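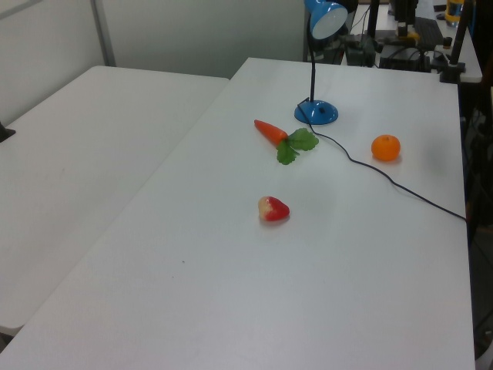
The Acheampong toy library lends out play food the way other places lend out books. A family takes home a bag on Friday, keeps it for two weeks and brings it back. The woman who runs it has been doing so for eight years and asked that her name be left out, as she doesn't like seeing it in print. We talked on Oct 23, 2020, in between returns.

The collection stands at 426 pieces, most of them fruit and vegetables. She did not plan it that way.

"People give us food," she said. "They buy a play kitchen, the kitchen breaks, and the food is still good. So we get the food."

Every piece that comes back is washed, dried and looked at before it goes out again. She does the looking on a plain white table, with no pattern on it that might distract her.

"On a patterned cloth you miss things," she said. "A chip, a bit of old sticker. On white I see it."

She is particular about light as well. The ceiling lights are fine for reading labels, she said, but they flatten everything, and she wants to see the surface of a toy from the side.

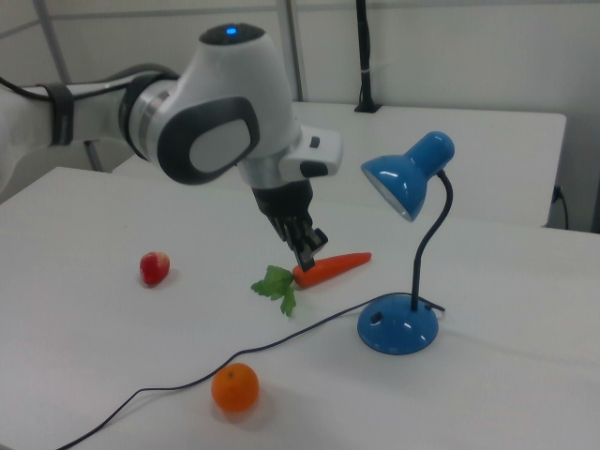
Checking goes slowly when she does it properly. She used to stand at a window for it, which worked until November, when the afternoons got too short. A desk lamp with a bendable neck took over the job. The blue one has its shade tipped down toward a toy carrot, and she likes a carrot for explaining what she looks for. The leaves matter most to her, as small children pull on them first.

"I hold the orange part and tug the green part," she said. "If it moves at all, it doesn't go back in the bag."

Round fruit gets less attention. A tangerine has one stem and very little to grab. Strawberries she checks for paint, especially on the pale spots, and for size. Anything small enough to worry her goes into a separate set for children over five.

She has opinions about makers. Hevum pieces last, in her view, though the colors are dull. Rulura makes nicer leaves but the seams open. She stopped accepting Tredex food after a bag of it came back with five pieces split.

I asked whether the children care which pieces they get.

"They care if one is missing," she said. "They had a carrot last time and they want the carrot."

The most borrowed bag is the plain vegetable one. The least borrowed is the fish. She has thought about breaking up the fish bag and adding one to each of the others, but it would mean writing all the labels again, and she has put that off until the new year.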